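About Dendberg

Dendberg is a small press for historical fiction, with an editorial service attached to it.

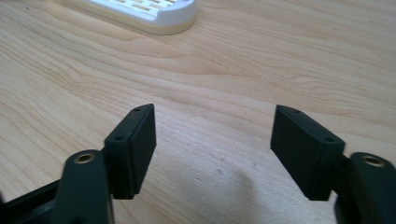

We publish novels set before 1900 and we check the history in novels published by other houses. The two sides of the business share an office, a library and a set of working rules. They keep separate accounts, and a manuscript sent to one side is not passed to the other unless the author asks for it in writing.

How the press started

Stepan Didenko and Gemma Zuccaro met while working on the same book, a long novel about salt traders on the Adriatic coast. He was the copy editor. She had been hired to check the dates, the coinage and the ships. The book had been through three earlier readers, and the notes from those readers disagreed with each other on most of the points that mattered. Reconciling them took longer than the copy edit did.

The method they worked out for that book became the Dillex sheet, a plain table with one row for every factual claim in a manuscript. A row gives the page, the claim in the author's words, the source consulted, the date range for which the source holds, and a grade. The Dillex sheet for the salt novel ran to 653 rows. Sheets for later books have mostly been shorter.

The publishing side came afterward. Several authors who had used the checking service asked whether we would consider their next book, and in October of our second year we signed the first one.

What we publish

Our list has two lines.

Ruggiero is the line for full-length novels. Most are set in the Mediterranean and the Black Sea region between the late Roman period and the end of the eighteenth century. We have no rule against other settings, but our library is strongest there and so are our readers. We look for books in which work, travel and money are treated with some care. Battles are fine. A book made up mainly of battles will probably do better elsewhere.

Prutia is the line for novellas and linked stories. Each volume is set in one place, and the place is fixed before the book is commissioned. Prutia volumes carry a map, a list of money and measures, and a note on names.

Every book in both lines ends with an author's note. The note has to state which persons are attested, which events have been moved, and by how much. We ask for it with the first full draft. Notes written after publication tend to leave things out.

How checking works

A manuscript is read twice. The first reading marks claims and does nothing else. The second reading grades them, using four grades:

A – supported by a source from the period or by a recent scholarly edition
B – supported by general reference works only
C – plausible, no source found
D – contradicted by a source

A grade of C is not a request to change anything. Much of daily life in most periods was never written down, and a novelist has to fill it in. A grade of D is a request to decide. Some authors change the passage and some keep it and say so in the note. Both are acceptable to us.

Three kinds of claim account for most of the D grades we give: travel times, food, and forms of address. Travel times are usually too short, particularly for winter crossings. Food is usually a matter of New World plants in Old World kitchens. Forms of address are harder. Titles shifted within a single lifetime in many places, and the reference works do not always agree on when.

We do not grade dialogue for period vocabulary unless the author requests it. A novel in modern English about people who spoke Venetian or Greek is a translation of a kind already, and a list of banned words does little for it. If an author wants the check, it is quoted separately.

The library

The working library holds 2,000 volumes. These are mainly printed editions of chronicles, port and customs records, household accounts, cookery manuscripts and travel narratives, with a smaller section on costume and tools. Authors under contract may consult it by appointment. Books do not leave the building, but we will scan up to 104 pages per project for an author's private use where the rights allow it.

The catalog is kept as a spreadsheet and is sent on request. Shelf marks changed when the cookery section was moved, so copies of the catalog saved before that should be thrown away.

People

Stepan Didenko handles acquisitions and edits the Ruggiero line. He reads Ukrainian, Romanian and Italian.

Gemma Zuccaro runs the checking service and edits Prutia. She trained as an archivist and still does the second reading on most manuscripts herself.

Outside readers are engaged by the book, according to period and language. They are named in the finished volume unless they prefer otherwise.

Submissions and inquiries

For the press, send a synopsis of no more than 2 pages and the opening chapter. Complete manuscripts are not read at this stage. State the setting by place and year on the first line of the synopsis.

For the checking service, send the word count, the period, the languages of your main sources and the date by which you need the sheet. A list of the books you used is helpful even if it is incomplete. Quotes are fixed once the sample chapter has been read.

Page last revised 12 July 2023.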